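Curb Guards and Corner Bollards in Millport: Speaker Notes
Ramesh Kanaujia, Millport Streets History Group, Aug 29, 2023
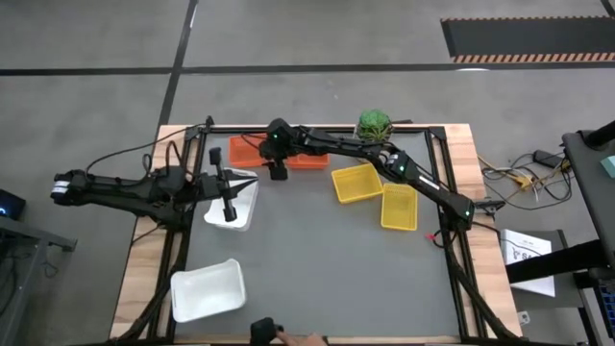
Slide 1. Scope. The talk covers iron and steel guards set at building corners, alley mouths and loading doors between Plamine Street and the river. Parking meters, hitching posts and hydrants are left out. Solveig Björklund has the hitching post list if anyone asks.

Slide 2. Terms. A bollard stands free of the wall. A corner guard is fastened to the wall or leans against it. A wheel guard is low, sloped and meant to push a wagon hub away from the brick. Older city papers use all three words for the same item, so go by the drawing when there is one.

Slide 3. Source material. The main source is the street department ledger, which runs to 1,854 entries. Most are paving and drain work. Guards show up under "sundry iron" and have to be read line by line. Roald Lindqvist typed the index. Spelling of owner names varies from page to page and has been left as written.

Slide 4. Count. The July walk recorded 17 guards still in place. Give the number once and move on. The old survey covered a wider area, so the two lists can't be compared directly.

Slide 5. Cast iron type. Tapered, round top, hollow, filled with rubble or concrete. Foundry name, when there is one, is on the street side near the base. The Blomqvist foundry mark is a plain B in a ring. Repainting has filled most of them. Use a low side light or a paper rubbing. Do not scrape the paint.

Slide 6. Rail type. A length of railroad rail set upright, head facing traffic. Cheap and very hard to move. Two are behind the old Bevunel warehouse - one straight, one bent toward the wall at knee height. We have no date for the bend. The straight one has a rolling mark on the web, partly below grade.

Slide 7. Beam type. I-beam or channel bolted flat across a corner or along a dock. Look at the fasteners. Rivets suggest the beam came from another structure. Square-head bolts with plate washers are usual for work done on site. Hex bolts are later repairs. (Pause here. Someone always asks about welding. Answer: only on repairs, as far as we have found.)

Slide 8. Reading damage. Scrapes at hub height are narrow and deep. Bumper scrapes are wider and higher. Sidewalk level has been raised on the river end, so measure from the building sill and not from the pavement. This mistake is in our own first set of sheets, and Liv Holmgren is still correcting them.

Slide 9. The alley case. The owner paid for a pair of guards after a coal wagon took out a corner. The claim was for 600 bricks. The ledger shows the iron but not the bricks. Ertuğrul Kaplan found the claim in a separate box of letters, unsigned. One guard remains, on the north side. Show the letter, then the corner.

Slide 10. Recording sheet. Location, type, height from sill, width at base, maker's mark, fasteners, condition. One sheet per guard, pencil only. Write "none seen" for a missing mark and leave no blanks.

Slide 11. Questions. Spare sheets are at the side door. Ledger index is by request, allow 2 weeks.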